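Robots in Service and Logistics
Handout 5: Notes to the demonstration visit at Plurnia
Prepared by Maite Prieto

These notes are for everybody who took part in the January visit, and also for those who could not come. Please read them before the next class, as the group work starts from the questions at the end.

1. Where we were

Plurnia is a small company that develops control software for robots with two arms. They do not build the arms themselves. Their customers are mostly kitchens, packing rooms and laboratories. We were received by Mebrat Teshome, who leads the testing group, and the program had two parts of 30 minutes each. The first part was in simulation, on the big screen in the meeting room. The second part was in the workshop with the real machines. Between the parts there was time for questions, and I thank the students who asked about safety distances, because this topic is also in the exam.

2. Why the first part was on a screen

Several of you asked me on the way back why a robot company shows a computer program to its visitors. Ms. Teshome gave the reason at the beginning, but it was short, so I repeat it. Before a new task goes to the real arms, it must be tried many times in simulation. In the simulator the table, the objects and the light can be changed in one moment. If the arm pushes a plate to the floor, no one has to sweep. For the packing task, the group had run 847 trials before our visit, and all of them were saved with the positions of the joints, so that a bad trial can be played again slowly.

The weak side of this method we know already from Handout 4. Contact between soft things is difficult to calculate. A real croissant bends and loses crumbs, and a simulated one behaves more like a piece of hard foam. The friction values are chosen by a person, and they can be wrong.

3. The packing task

The task has a simple text: "put the food from the plate into the box." The software, which is called Hallow inside the company, must divide this into smaller steps. It has to decide which object comes first, which arm takes it, and from what side the fingers should come.

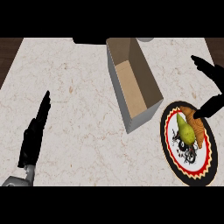 Fig. 1. Simulated packing task: the right gripper at the croissant, the box still empty.

Please note in Fig. 1 how close the pear and the croissant are to each other. The fingers have to come in beside one object without moving the other. A pear is round and can roll, so a small push can spoil the next grasp too. In the discussion one student proposed to take the pear first. Ms. Teshome answered that both orders are allowed, and the planner compares the free space on each side before it chooses.

The left arm waits in an open position, away from the box. For this task one arm could be enough, but the same program must also work when an object is too far for the right arm. Then the left one has to help, and the two arms may never be over the box at the same time. This rule is written in the planner as a fixed condition. It is not learned.

4. The workshop

In the second part we saw the real arms with a different exercise, sorting plastic cups by size. You could notice that they moved slower than in the simulator. The speed was limited for the visit, and we stood behind the yellow line for the complete time. One grasp failed, the cup fell over, and the arm went back to its start position and tried again. I ask you to remember this moment. A good recovery says more about a system than a demonstration without mistakes.

5. Words to know

Gripper: the tool at the end of the arm which holds the object.
Grasp pose: the position and the angle of the gripper when it closes.
Planner: the part of the software that decides the order of the steps.
Transfer: the use of a result from simulation on a real machine.

6. Questions for the group work

a) Look at Fig. 1. From which side would you grasp the pear, and would you wait until the croissant is gone?
b) Which properties of the two foods would you measure before you trust the simulator?
c) Write the rule about the two arms and the box in your own words, and then as a condition in pseudocode.
d) What should the robot do if the box is moved during the task?

Groups of three or four persons, two pages at most. The article of Alcaraz on grasp planning is in the course folder and helps with question b. Bring a printed copy, please, the projector in our room is still in repair.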